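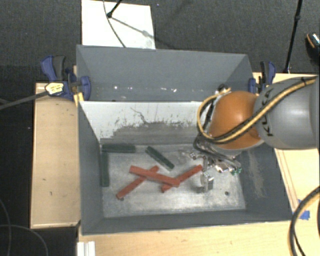 Fadi Hamdan replied: before anyone touches the grasp settings, is the Stonance picker still skipping pieces when they overlap, or only when they're flat against a wall? Those are two different faults on our side and the ticket has them mixed together. Also need the software version, the old one had a bug with crossed parts.

Raghda Awad wrote:
Both, but mostly overlap. Version is 3, updated in January. We're on the trial license for the Sovus bin picking kit, KUKA arm, two bins back to back, rectangular blocks in red and green. Part model is one block shape, color ignored. Did the standard run before opening this. 88 attempts, 16 no-picks. No-pick meaning the arm goes down, stops over the part, backs out, logs "no valid approach". No drops at all so grip is fine.

Fadi Hamdan wrote:
OK good, thats useful. Which ones does it give up on? When one block sits across two others it should always take the top one first.

Raghda Awad wrote:
It does take the top one if it's out in the middle. The trouble is near the right side where the gripper has to come in close to the wall. Three blocks in a zigzag, middle one on top, it goes for the right hand one which is partly covered. No idea why. Score for the covered one comes out higher than the one on top. Screenshot of scores is in the Vellov folder, file name ends in 30.

Separate thing, green blocks in the far left corner. One along the back wall with another one's end tucked under it. Gets those maybe half the time.

Fadi Hamdan wrote:
Looked at the scores. Covered block getting a higher score usually means the depth edge is weak between the two, same color on same color. Red on red, makes sense. Try this in order:

1. Overlap check, set to strict. Default is normal.
2. Wall margin, bring it down to 16 mm. You're on 30 which is the factory value, too much for a bin that size with parts in the corners.
3. Redo bin teach. All four walls, go slow on the sloped ones. The teach wizard assumes straight walls unless you tick the box.
4. Rerun, same fill, send log.

Don't change 1 and 2 together or we won't know which did it.

Raghda Awad wrote:
Box was not ticked. Left wall on ours slopes in. Manual from Haddad (our reseller) doesn't mention any box, page jumps from wizard start to wizard done.

Step 1 done. Scores now the right way round, top block first every time. Cycle is slower though, you can feel it. Step 2 and 3 next.

Fadi Hamdan wrote:
Slower is expected with strict, it takes a second depth pass. You can limit it to parts under a set height, I'll send the line for the config. Will ask for the manual page to be fixed.

Also, are the bins clamped? If a bin moves after teach, the walls are wrong again and you'll be chasing this forever.

Raghda Awad wrote:
Clamped yes, one each side by the rear bin. Front one I'm not sure how much it can shift, will put tape marks down and check after a run.

Update 18/09/2023. Step 2 alone: corner pieces better, still misses the tucked one. Step 3 with box ticked: picks it. Full rerun 88 attempts, 3 no-picks, all of them right wall. Log attached.

Fadi Hamdan wrote:
Much better. The last ones look like the gripper body and not the fingers, collision model is the stock one and your hoses and brackets stick out further than it thinks, or less. Measure the gripper at its widest and send me the number, I'll build you a model. Leave the margin at 16 for now.

Raghda Awad wrote:
Will measure tomorow. One question for sales not you, does the trial clock stop while a ticket is open? We lost a good chunk of it on this and I have to write up whether we buy.

Fadi Hamdan wrote:
Passed to sales. Status set to waiting on customer.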